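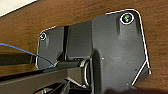 Loading a dishwasher without rinsing first

I never believed the "no rinsing" advice, and I still only half do. Scrape a baking dish if food has stuck to it, then soak it for 40 minutes. The Prokby leaflet says 5. I doubt it.

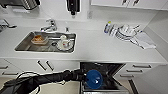 Plates go in the lower rack, facing the middle. Mugs and small bowls go on top, upside down and tilted so water can't pool. Leave gaps, whatever the adverts claim about packing it full.

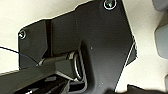 Ridwan Yeoh: I skip the soak and run the hot programme. Comes out clean most times, apart from lasagne.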